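Wing-yan Hsueh
15 December 2020

Thread on the route 203 timetable change in Wurnitz, for those who asked what the November revision did to connections at the station. Long, mostly stop times and boarding procedure. Mute if not required.

Background. The 203 runs from Lai to Wurnitz station by way of the hospital and the Burnance estate. Until November it ran every 20 minutes on weekdays and every 30 on Sundays. Burnance is also the name of the depot, so where I write "Burnance" I mean the stop and where I write "depot" I mean the depot.

The revision has three parts. First, the weekday headway goes from 20 minutes to 24. Second, the timing point moves from the hospital to Burnance. Third, the last departure from the station is brought forward from 23.10 to 22.46.

Most of the complaints I have read concern the first part. I think the second does more damage, and it was given one line in the notice.

A timing point is a stop where an early bus has to wait for its scheduled time. At any other stop the driver may leave as soon as boarding is finished. Passengers at a timing point are protected from early running. Passengers one stop after it are nearly as safe.

With the timing point at the hospital, a bus could run early through Lai, wait at the hospital, and be on time for everyone after that. With it at Burnance, the hospital is now an ordinary stop and the bus can leave it ahead of time. The printed time there is an estimate, although the panel at the shelter does not say so.

I kept a log at the hospital stop over five weekday mornings, from the 07.02 to the 09.02. Buses left early on every one of those mornings. The worst was three minutes ahead of the printed time, with two people still crossing from the main entrance.

Three minutes does not sound like much. At a 24-minute headway it means a 24-minute wait for anyone who arrived on time, plus the train they were going for.

On the train. The old 07.18 from the hospital reached the station at 07.31 for the 07.38. The nearest equivalent is now the 07.26, due in at 07.39. Anyone who wants the 07.38 has to catch the 07.02 and stand on the platform for 23 minutes. A shift of two minutes in the base departure would restore the connection.

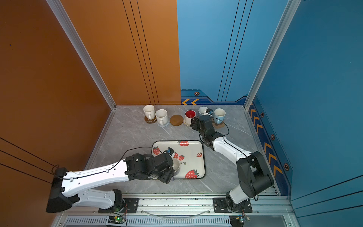

Mugs and coasters at the back of the worktop.

Headway arithmetic, as several people have asked why 24. The round trip including layover is 120 minutes. At a 20-minute headway that takes six vehicles. At 24 minutes it takes five. The revision saves one vehicle and one driver duty per shift, and everything else in it follows from that.

There is nothing wrong with running five vehicles if that is what the budget allows. My objection is to the notice, which describes the change as "improving reliability". Layover at Lai has gone from nine minutes to seven. Less recovery time at the terminus makes late running more likely to carry over into the next trip.

A 24-minute headway also repeats only every two hours. People could remember "two minutes past, twenty-two past, forty-two past". They now have to consult a table. Clock-face timetables are easier to use, and the usual choice when 20 cannot be afforded is 30 with a decent connection.

Boarding. Drivers were told in November to open the front door only. Alighting passengers go first, then boarding starts. At most stops this adds a few seconds. At the hospital, where a lot of people get off and a lot get on, I timed one stop at over 3 minutes. The schedule allows one.

So the same stop gets early departures when it is quiet and long dwell when it is busy. Both would be absorbed by a timing point with two minutes of slack in it, as there was before.

On the ticket machines. The Zondeo readers fitted this year take a card in under a second when they have signal. Between the railway bridge and Burnance they often do not, and the reader then asks for the card a second time. Drivers generally wave people through after the second attempt. I make no criticism of the drivers here.

If you are charged twice, the transaction list in the Zondeo app shows both entries with the vehicle number. Quote the vehicle number in the claim. Claims without it are sent back with a form asking for it.

The last bus. The late shift at the hospital ends at 22.30. The 22.46 from the station towards Lai passes the hospital at 22.59, so staff going in that direction are still covered. Staff going the other way had the 22.51 from the hospital. They now have the 22.27, before the shift ends.

There is an alternative in the 334, which stops on the far side of the ring road at 22.48. It is a nine-minute walk from the main entrance by the lit path. The short cut by the boiler house is quicker but the gate is locked in the evening. The 334 does not go into the station forecourt. Get off at the market and walk down.

What I have asked for, in writing:
Restore the timing point at the hospital and keep the one at Burnance.
Move the base departure from Lai two minutes earlier.
Extend one late 334 journey into the forecourt.
Mark estimated times as such on the stop panels.

None of the four needs a sixth vehicle. The first needs two minutes taken from the Burnance to station section, which is generously timed outside the peak. I checked this against the same log.

The reply so far is an acknowledgement with a reference number. The next service change is in spring and the stop panels are printed well before that, so the timing point question has to be settled first.

If you use the 203 from the hospital and want to add observations, send the date, the printed time, the actual departure time and the direction. Please use a phone clock. The clock in the shelter is four minutes slow.

Correction to the post about layover: seven minutes is the weekday figure. Sundays are unchanged at nine, as is the Sunday headway. Thanks to the two people who pointed this out.

I will add the spring draft to this thread when it is published — replies are open until then.

We use cookies to remember your settings and measure visits. Accept all | Manage choices

Contact | © 2020 Wing-yan Hsueh | Back to top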